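From the gripper bench: notched fingers, plain fingers, and a lot of fizzy drink

Those of you who read the October issue will remember that I promised to report back once the new finger sets had been put through their paces, and several of you have been kind enough to write in and ask what on earth was keeping us. The answer, I'm afraid, is the usual one: a stubborn controller, a missing bag of screws, and a team that can't leave a good argument alone. But we have got there, more or less, and I'd like to tell you how it went, because I think there is something in it for anyone who has ever picked a gripper out of a catalogue by looking at the force figure and hoping for the best.

The question we set ourselves was a simple one. We have two sets of fingers for the same two-finger gripper. One has flat inner faces all the way down, and came to us from Prilix along with the arms. The other is our own design, drawn up by Wael Ghoneim over a long weekend, which has a wedge shape and a little notched step on the inside. We call ours the Ulen set, after the project that paid for them. Both had to pick up, move and set down the same objects, on the same green mat, with the same person at the controls, and we wanted to know which one we would sooner live with for the next year.

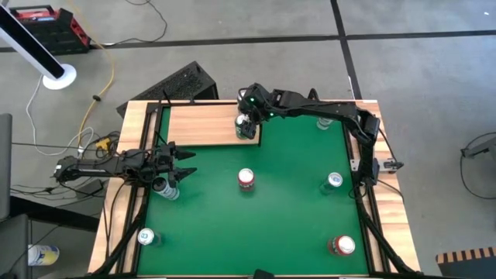 We chose drinks cans for most of it, and I'll defend that choice to anybody. A can is cheap, you can buy the same one again tomorrow, and it punishes a poor grip in a way you can see from across the room. Squeeze a little too hard on an empty one and you've a dent to show for it. Squeeze too softly on a full one and it slides down through the fingers by its own weight, very slowly, while everyone holds their breath! They also come in slim and standard sizes, so a finger which is happy with one may be quite out of sorts with the other, and that turned out to matter more than we had supposed.

Marilou Soriano drew up the running order. Each finger set did 114 picks, split between cans standing on the open mat and cans standing on a raised wooden board, and she shuffled the positions so that we couldn't get comfortable. A pick counted as good if the can was lifted, carried to its new place and left standing with no help. If it toppled when the fingers opened, that was a fail, however lovely the carry had been. Florante Malabanan thought this was harsh and said so on several occasions, mostly when he was the one driving.

I should say a word on the fingers themselves, as the notch has caused some confusion in the letters I've had. It doesn't hook under anything. Wael's thinking was that the upper part of the finger could close on the straight wall of the can while the step left a bit of room for the rim, so that the two wouldn't fight each other. With the flat fingers, if you come in high, you are pinching the rim and very little else, and the can is free to swing like a bell. With the stepped ones you have a few millimetres of forgiveness. That was the theory, anyway, and I was rather doubtful of it.

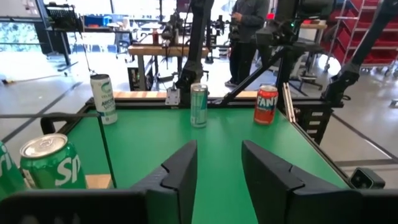 Well, I was wrong, or at least half wrong. On the open mat the two sets came out so close that I wouldn't care to choose between them. The flat fingers were a touch quicker, if anything, as you can come straight down without minding your height. It was up on the board that they parted company. When the arm has to reach over and work at the far end of its stretch, the wrist is never quite as upright as you'd like, and the flat fingers meet the can at a slant. The stepped fingers seemed to mind this a good deal less. Of the fails Marilou wrote down for the flat set, 16 were on the board, and the stepped set had only two there. I've asked her to go through her sheets again, and she has, with great patience, and the numbers stand.

The slim cans were the other surprise. I had expected them to be easy, being narrow, and they are certainly easy to get hold of. Putting them down is the trouble. They have so small a foot that any sideways nudge on release sends them over, and both sets of fingers gave that nudge until Florante slowed the opening speed in the controller. We ended up at 70 per cent of the setting we'd been using all year, which felt dreadfully sluggish for the first hour and perfectly natural by the second. If you take away one thing to try on your own bench, I'd suggest that one, as it costs nothing and takes a minute to undo.

We did stray from cans a little. A water bottle is a very different animal, with walls that give under the finger, and it made a useful check on whether we had tuned everything so tightly to aluminium that nothing else would work. Maricel Aquino took this part on, and what follows is in her own words, with only a comma or two of mine.
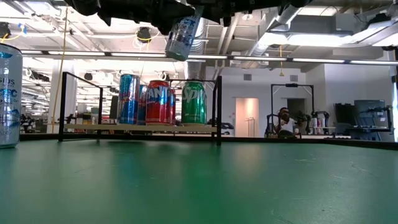
Maricel Aquino

I'd like to put in a good word for the bottle, which everyone else wanted to leave out! It's annoying to hold, I grant you. The wall moves when you close on it, so the position reading from the gripper tells you very little about how firmly you've got it, and you have to learn to watch the plastic and ignore the number on the screen. The flat fingers were nicer for this, in my opinion, as they spread the load over a longer patch. With the stepped ones I could feel the bottle wanting to pivot at the step, particularly when I tipped it over, and I had to close further than I would have liked.

My other note is for whoever sets up the cameras next time. The wrist camera is wonderful for the last few centimetres and close to useless for deciding which way to come in from. The fixed view is the other way about. I found myself going back and forth between the two, and I'd ask for both on one monitor, side by side, before I'd ask for any more fingers. I also think we should try the soft pads from Skitico over the flat fingers before anyone declares a winner. Petrică Sandu has a pair in his drawer and has been very quiet about it.

Thank you, Maricel. Petrică has been spoken to, and the pads are now in the tray with everything else.

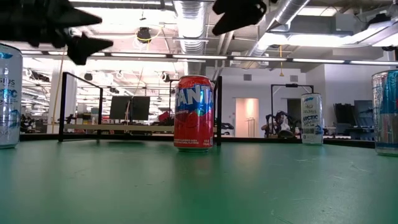 On the matter of cameras I'm firmly on her side. We spent most of one Tuesday fussing with the fixed camera, trying to find a height from which a can near the front wouldn't hide one further back, and there is no such height, or none we could reach with the brackets we own. What did help was spreading the cans in an arc and keeping the fingers parked high between picks, so that the operator had a clear look at the mat before committing. Wael would also like labels turned to face the camera, since it makes the recordings much easier to sort through afterwards. Marilou would like them turned at random, for the very sensible reason that cans in the world don't face anybody in particular. That discussion is still going.

So for the moment the stepped fingers are staying on for can work, the flat ones go back on whenever there is a bottle to be handled, and changing over takes four screws and a fair amount of muttering. The padded set gets its turn next, with the same running order and the slower release from the beginning. If any of you have run fingers like these on the older Javier controller, do please write to me, as ours drops its speed setting every time it is switched off and I'd dearly like to know whether yours does too.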